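Schneidematte auf dem Werktisch: Felder abkleben und sauber halten

Eine grüne Matte in A2 deckt fast die ganze Tischplatte ab und schützt sie vor Klinge und Kleber. Wer feste Plätze für Kleinteile braucht, klebt sie mit farbigem Klebeband direkt auf das Raster. Die Linien ersparen das Anzeichnen.

Das Band ohne Zug auflegen und die Enden an den Ecken überlappen lassen. Falten schaden nicht - nur lose Enden sollte man andrücken.

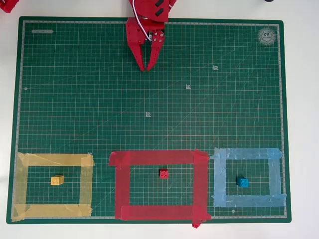 Grüne Matte mit Raster, gelb abgeklebtes Feld

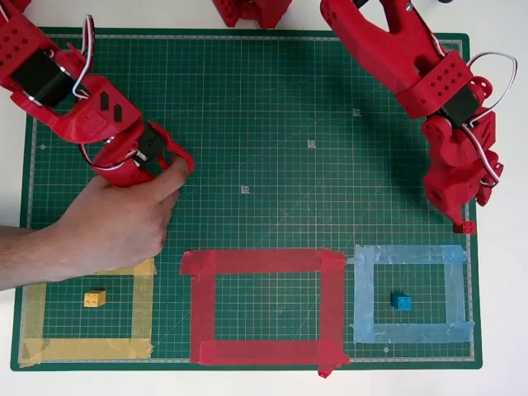
Iker Iglesias rät, das Band nach spätestens 3 Wochen zu wechseln, sonst bleibe der Kleber in den Rillen sitzen. Bei ihm habe lauwarmes Wasser mit etwas Spülmittel gereicht, Lösungsmittel habe die Linien angegriffen.

Zum Trocknen die Matte flach hinlegen, nie an die Heizung lehnen. Ab etwa 50 Grad wellt sie sich - das geht nicht mehr heraus.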